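Home Our Work Machines People Jobs Visit Us Contact

Gripper Technician, Hovham workshop

We're looking for someone who likes taking small machines apart and putting them back together so that they work a little better than before. The job is looking after our hand-held grippers, the paired units our operators use to handle clothes and household fabric while every motion is recorded. If you have ever lost an evening to a sticky hinge or a cable that only fails when you bend it one way, please read on, because we would love to hear from you!

Granström is a small company. Our workshop is in Hovham, and most of the recording happens in ordinary rooms in Lurkby, a short bus ride away. The recordings go into Dosa, our cloth-handling project, where they are used to teach robot arms to pick up, spread and fold the kinds of things people have at home. Dosa has been running long enough that the first grippers are showing their age, and the number of people using them keeps growing. Until now Ronja Amundsen has kept them all going alongside her design work. She has done it very well and she would like her desk back.

What you'll be looking after

The grippers are used in pairs, left and right. Each one has a white housing, a row of lights, and a dark jaw on the inner side that does the pinching. The jaws take the hardest life of anything we own. They close on shirts, towels, pillowcases and socks all day long, and cloth sheds far more lint than you would think. Lint gets behind the pads and into the pivot, and then the jaw starts to lag on one side. A good operator feels it before the data shows it, so a lot of your work will begin with somebody saying that the left one feels funny today.

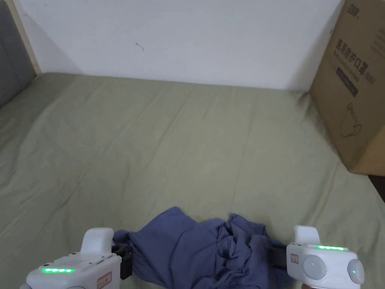

After that it's your turn. You check that the pads meet evenly along their whole length, that the jaw opens fully without scraping, and that the reported opening matches what you measure with a gauge. We allow 2 percent of drift before a unit comes out of service. The usual fix is a cleaning, new pads and a fresh zero, and you can do that on site in less time than a coffee break. The less usual fixes are the fun ones, and those come back to the bench in Hovham with a note taped on.

You would also own the spares shelf, the service log and the setup sheet. The log has 361 entries so far and some of them are one word long. We would like the next ones to be better, and we'd like you to decide what better means. The setup sheet is 14 steps from opening the case to the first recording, and Nelly Bedoya, who trains our operators, believes it could be shorter. She will happily argue the point with you.

A normal week

Most days you'll be at the bench in the morning. Units come in, you go through them, and you write down what you found. Calibration runs are done with both grippers of a pair together, since a fault in one often shows up as a small mismatch between the two. In the afternoon you might ride over to Lurkby to swap a pair, watch a few folds and talk with the people doing them. Please do talk with them. The best change we made last year, a softer pad with a rounded corner that doesn't snag on knitwear, came out of a chat over lunch.

Every so often Wing-yan Yuen, who writes our tracking software, will come by with a recording where the hands seem to jump. Sometimes that's her code and sometimes it's a loose mount — working out which is a team sport here, and you'll get good at it fast.

What we hope you bring

 - Steady hands and patience with small screws
 - Some experience repairing things for other people: bikes, cameras, sewing machines, printers, lab gear, it all counts
 - Basic soldering, or real willingness to learn it from Ronja
 - Enough comfort with a computer to run a calibration script and notice when the numbers look wrong
 - Clear written notes in English

You don't need a degree, and you don't need to have worked with robots before. One of our best people came from a shoe repair shop. A driver's license is handy but the bus is fine.

What we offer

A permanent, full-time position with daytime hours and no weekend shifts. A bench of your own by the window. A parts budget you can spend without asking, within reason, and plenty of room to redesign whatever annoys you. We're planning a new version of the jaw for February and we want the person who services it to have a real say in how it comes apart. (Ronja has a list already. Bring your own!)

How to apply

Send a short letter and a résumé to Margit Wikström by 29 August 2026. In the letter, tell us about 2 things you have repaired: one that went well and one that fought back. Photos are welcome. We care much more about how you went looking for the fault than about how fancy the object was.

If we think it could be a match, we'll invite you to Hovham for a paid half day at the bench. You'll strip and rebuild a jaw with Ronja, try a pair of grippers on some laundry yourself, and have lunch with the rest of us. Trying them matters — you'll understand the complaints a lot better after folding a few shirts that way.

Questions about the work itself can go to Ronja. For pay, hours, access to the building or anything else practical, ask Gunnel Åberg at the office, who answers quickly and knows the bus times by heart.

Contact Granström, Hovham | © Granström | Back to top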